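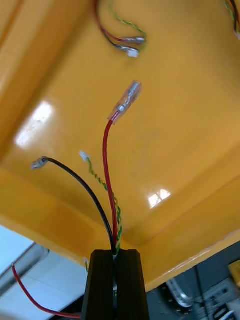
Bondmont College
Degree Completion Project: Interim Progress Report to the Sowah Fund
Submitted 28 October 2023

1. Purpose of this report

This report covers work done under the Degree Completion Project since the last interim report, which was filed in February. It follows the section order in the grant agreement. Spending is reported separately on the fund's own form.

The project reviews the records of former students who left Bondmont with at least half the credits needed for an associate degree. Each record is checked against current degree requirements, and the former student is told what remains to be completed. Both the Bondmont main campus and the Hustska campus are included.

2. Record review

The registrar's office identified 2,984 eligible records. The target for this period was 2,000 completed reviews. At the close of the period, 1,871 reviews were complete, which leaves the project 129 short of target.

Most of the shortfall falls in the Hustska records. Transcripts issued before the two campuses merged their course catalogs use a different numbering scheme, and the Drudum audit software does not match those numbers to current courses. Reviewers have been entering the matches by hand. A full equivalency table was loaded into Drudum late in the period. Records opened after that date have needed fewer manual entries, but there are not yet enough of them to report a reliable change in review time.

A review is counted as complete when the audit has been run, a second reviewer has signed off, and a letter has been generated. Reviews that stopped at the first stage are not in the total above.

3. Programs covered

The project covers seven associate degree programs: accounting, business administration, computer support, early childhood education, electrical technology, general studies and medical office administration. No program was added or dropped in this period.

Two curriculum changes affected the audits. General studies now accepts either statistics or college algebra for the math requirement, and audits run before the change were run again. Electrical technology split its circuits course into a lecture and a separate lab. Former students who passed the combined course will receive credit for both parts, under a rule approved by the academic standards office.

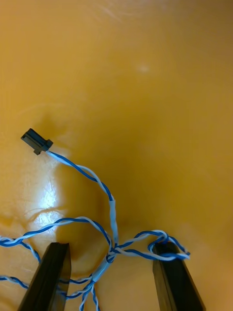
Black plastic connector housing on an orange tabletop.

4. Outreach and advising

Letters are mailed in batches after sign-off. Each letter lists the credits accepted, the credits remaining and the advising office to contact. Returned letters are checked against the alumni address file and mailed a second time if a newer address is on record. Email is used only where the former student gave written permission.

Advising appointments are offered in person at both campuses and by phone. Evening phone hours were extended by one hour at the request of the advising staff. Enrollment results will be reported after the spring census date, as agreed, so that students who register and then withdraw are not counted.

5. Issues and changes

Staffing: One part-time reviewer position at Hustska was vacant for much of the period. It has been filled, and training is complete.

Holds: Some former students cannot register because of unpaid balances. The grant does not allow funds to be used for these balances. The college is drafting a separate repayment policy and will send the fund a copy once it is adopted.

Software: The Drudum license renews next year at the same service level. No change to the budget line is requested.

6. Work planned for the next period

Complete the remaining Hustska reviews that are open at the first stage.
Begin the final group of records in the eligible pool.
Send a second letter to former students who have not replied.
Test the equivalency table against a sample of hand-entered matches and correct any errors.
Provide enrollment results by program and campus.

The college requests no change to the project end date. Supporting tables are available from the Office of Sponsored Programs.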